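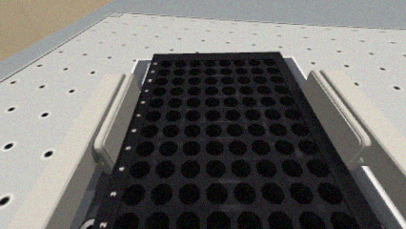 What did the grant pay for between January and June?

It paid for the evening parent groups at three sites, child care during those groups, and the printing and mailing of the home packets. A small part went to bus passes.

This report covers the first half of the grant from the Ergate Fund for the Mealtimes at Home project, which works with parents of children from one to four years old who refuse food, leave the table or eat only a few things. The project runs out of the Branlow center, with two smaller sites at Presley and Samir Street.

Enrollment

We planned for 48 families in this period and enrolled 54. Most heard about the groups from a pediatric clinic or from another parent. The Presley site filled first and had a waiting list by March. Samir Street was slow to start. The room there was only free at 5 p.m., and parents coming from work could not get to it with a child in tow. We moved the start to 6:15 in April and attendance went up the next week.

Eleven families stopped coming before the end of their six sessions. Four of them had moved, and we could not reach three. The others told us they had a change in work hours. They all kept the packets, and two have asked to join again in the fall.

Sessions

Each group meets six times. The first two sessions are on what a normal appetite looks like at this age, which is the part parents ask about most. Many come in worried that a two-year-old who eats a big breakfast and nothing at dinner is sick or being stubborn. We go over portion sizes, how much milk and juice can fill a child up, and how to set regular times for snacks. Sessions three through five are on new foods, on what to say (and what to leave out) when a child refuses, and on eating with brothers and sisters. The last one is a shared meal, parents and children together.

Parents at Branlow asked for something on grandparents and sitters who follow different rules at the table. We added twenty minutes on this to session five and will keep it.

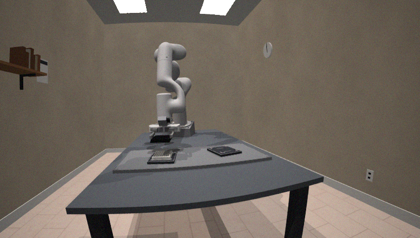 Early Childhood and Family Support Team

Home packets

We mailed 429 packets, including repeat mailings to the families on the waiting list. Each one holds a week of simple dinners, a picture chart for the child and a page for the parent to write on. The writing page was used less than we hoped. Parents said that it asked for too much at the end of the day, so the new version has one line per meal – what was offered, and whether the child tried it.

The Spanish packet was late. The first translation had errors in the recipe amounts and had to be redone, and it went out in May instead of February.

Spending

Child care cost more than budgeted, mainly at Presley, where we needed a second sitter once there were babies in the room as well as toddlers. We spent $3,136 on child care in this period. Printing came in $233 under budget, and we ask to move that amount to the child care line. No other changes are requested.

Next six months

New groups open at all three sites in September. We will hold the Samir Street group at the later time and offer a Spanish-language group at Branlow if enough families sign up. Follow-up calls to the spring families begin in August, and the answers will be in the final report, along with the attendance sheets for each site.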